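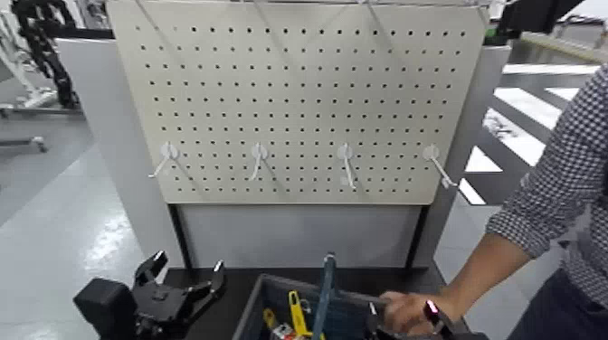
Arbeitsplatzorganisation in der Werkstatt
Handout zur Einheit 4: Lochwand und Werkzeugkiste
Kursleitung: Nazma Selvanayagam, Chaminda Gazi
Stand: 10/19/22

1. Worum es in dieser Einheit geht

In Einheit 3 wurde der Materialfluss zwischen Lager und Montageplatz behandelt. Jetzt geht es um den Platz selbst, genauer um die Frage, wo das Handwerkzeug liegt, wenn es gerade nicht gebraucht wird. Üblich sind drei Lösungen: Schublade, Kiste und Lochwand. Die Schublade lassen wir hier weg, sie kommt in Einheit 6 zusammen mit den Schaumstoffeinlagen.

Grundlage für den Rechenteil ist der Übungsbetrieb Busov, den alle schon aus dem September kennen. Die Unterlagen dazu bitte mitbringen.

2. Kiste und Lochwand im Vergleich

Die Kiste ist ein Transportmittel. Man trägt sie zum Auftrag und wieder zurück. Als Dauerlager auf der Tischplatte hat sie zwei Nachteile: Sie nimmt Arbeitsfläche weg, und kurze Werkzeuge verschwinden zwischen den langen. Ob etwas fehlt, sieht man erst nach dem Ausräumen.

An der Lochwand hat jedes Teil einen festen Haken. Ein leerer Haken bedeutet, dass das Werkzeug in Gebrauch ist oder gesucht werden muss. Dafür ist die Wand ortsfest und braucht Pflege. Wer den Bestand ändert, muss auch die Haken umsetzen.

In der Praxis wird meist beides kombiniert. Die Kiste bringt das Werkzeug an den Platz, für die Dauer der Arbeit hängt es an der Wand.

3. Haken setzen

Begonnen wird immer mit der leeren Wand. Zuerst legt man das Werkzeug in der geplanten Reihenfolge auf den Tisch, dann erst werden die Haken gesteckt. Für die Übung genügt eine einzige waagerechte Reihe.

Griffhöhe: Häufig benutztes Werkzeug gehört in den unteren Teil der Wand, wo man es ohne Strecken erreicht. Der obere Teil bleibt für Seltenes oder ganz frei.

Abstand: Maßgeblich ist die breiteste Stelle des Werkzeugs, beim Hammer also der Kopf. Dazu kommt Platz für die Hand.

Sitz: Die Grundplatte muss flach an der Wand anliegen. Haken, die sich mit dem Finger verdrehen lassen, werden herausgenommen und neu gesetzt.

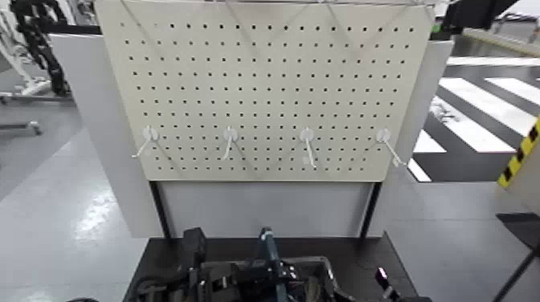
Länge: Zwischen Haken und Tischplatte muss das längste Werkzeug frei hängen können. Stößt es unten auf, kommt die Reihe höher oder das Werkzeug bekommt einen anderen Platz.

Schwere Teile wie große Rohrzangen hängen wir grundsätzlich nicht an Kunststoffhaken. Sie bleiben in der Kiste oder kommen an eine eigene Halterung – das gilt auch dann, wenn der Haken beim Probehängen hält.

4. Rechenbeispiel Busov

Im Übungsbetrieb wurden die Griffe zum Werkzeug über eine Abrechnungsperiode gezählt. Bei Lagerung in der Kiste waren es 2,531 Griffe, nach dem Umbau auf die Lochwand 1,693. Die Differenz beträgt 838. Als Griff zählt jedes Anfassen, auch das Beiseitelegen eines falschen Teils.

Der Vergleich ist nur zulässig, wenn in beiden Perioden dieselben Aufträge bearbeitet wurden. Im Beispiel waren es jeweils 137 Aufträge. Wer die Griffe je Auftrag ausrechnet, kommt auf 18,5 und 12,4 (gerundet).

5. Aufgaben

a) Zeichnen Sie eine Lochwand mit einer Hakenreihe für vier Werkzeuge Ihrer Wahl. Tragen Sie die Abstände ein und begründen Sie die Reihenfolge.

b) Nennen Sie zwei Werkzeuge aus Ihrem Betrieb, die besser in der Kiste bleiben.

c) Berechnen Sie für Busov, um wie viel Prozent die Zahl der Griffe gesunken ist.

Abgabe in Zweiergruppen bei Chaminda Gazi, Skizzen bitte auf kariertem Papier. Die Lösung zu c) wird zu Beginn von Einheit 5 besprochen.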